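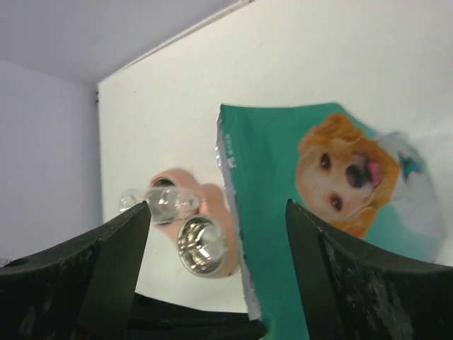 Pet food bag, teal-green with a silver foil seam.

Open Day at the Zuvthorpe Mill

I've wanted to get inside the Zuvthorpe mill ever since we moved close enough to smell it. If you've driven through on a warm day with the windows down you'll know the smell I mean, somewhere between toast and a wet barn, and my dog Biscuit loses her mind over it every single time. So when the Akach company put up a banner in October saying they were opening the doors for a day, I had my name down before lunch!

No dogs allowed inside, sadly. There was a shady pen by the parking lot with water bowls and two very patient teenagers in charge of it, and Biscuit went in without a backward glance. I got a paper hairnet, a visitor sticker and a pair of earplugs that I kept dropping.

They took us around in groups of 20. Ours was mostly dog people plus one man who kept asking about the roof (it's the original roof, he was thrilled). The tour starts at the intake, where trucks tip the grain through a grate in the floor, and our guide told us they can take in 500 sacks' worth on a busy morning. She had worked there since high school, and she pulled samples out of little drawers and let us sniff them. Corn meal smells like nothing much. Fish meal you will be wearing home.

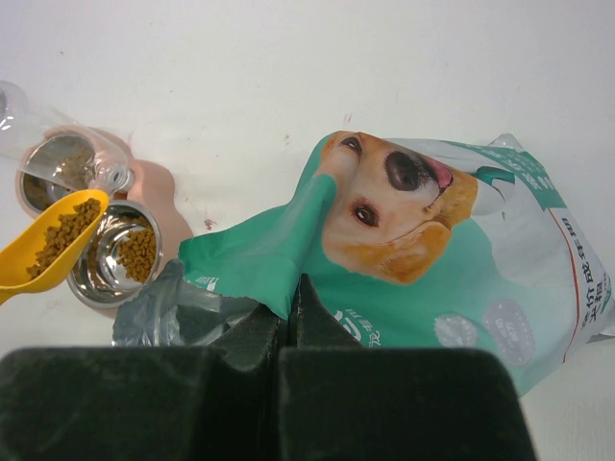
After the intake you climb a metal staircase to the mixing floor, and I'll admit I held the rail with both hands. Everything gets weighed up there before it drops into the mixer, which looks like a giant bathtub with a lid. Then it's down again to the cooker. I had always pictured kibble being baked on trays like cookies. It's pushed through a plate full of holes, like pasta, and a knife spins across the front and chops it off. There's a window where you can watch it come out, puffy and steaming, and our group stood there so long the next one caught up with us.

Drying takes longer than I expected, and then there's a drum where the fat gets sprayed on. That's the smell! I finally know. The guide said if the wind is from the west the school calls them, and if it's from the east the church does.

My favorite stop was the lab, a room about the size of my kitchen, where they crush kibble in a little press to see how crunchy it is and write the number in a ledger. Number 739 was on the bench when we came in. One of the kids in our group got to crush one and was told it passed, and he looked prouder than I've ever been of anything.

Lunch was in the old stable. Lentil soup from Berier, the bakery-café on the square, and lamb flatbreads that ran out before I got to the front, so go early if they do it again. The soup was good. The coffee was not.

In the afternoon there was a talk on how to read a pet food label, given by a Dr. Trương, who's a vet a couple of towns over. I nearly skipped it to go look at the ducks on the mill pond and I'm so glad I didn't.
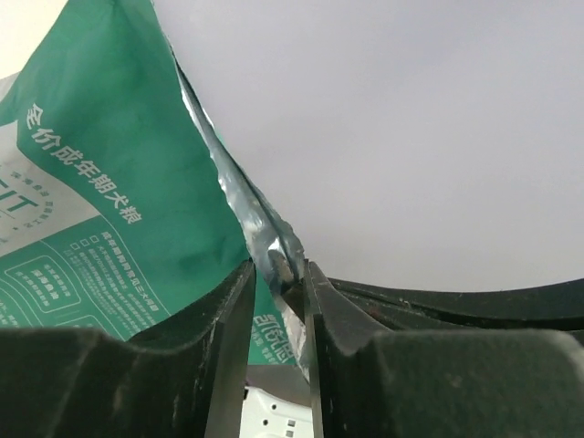

Posted by Necati Değirmenci
5 April 2020
Filed under: Days Out

Her main point was that "complete" is the word to look for. A complete food is meant to be the whole dinner, and a complementary one is meant to go alongside something else, and half the room (me included) had never noticed there was a difference. Next you check the age: puppy, adult, senior. It's the same idea on imported bags, she said, and if you can't read the language you can ask the store before you buy. She also told us to stop trusting the scoop. Weigh it once on the kitchen scale and you may get a shock. I tried it at home that night, and Biscuit's "one cup" came out at around 400 grams, so there have been some changes in our house and they have not been popular.

Other things she said that I scribbled on the back of my map: fold the top down and keep the food in its own bag, even if you then put the bag in a bin. Don't store it next to the washing machine. Switch foods over a week or so, a bit more of the new one each day.

I did make it to the ducks in the end. The pond path is muddy past the second bench, so wear boots, and the gate at the far end sticks, give it a shove from the bottom. Parking was free and the bathrooms were spotless. The gift shop takes cash only, and I spent all of mine on a mug with the mill on it and a bag of broken biscuits for the dog, who had finished them by the time we got to the highway.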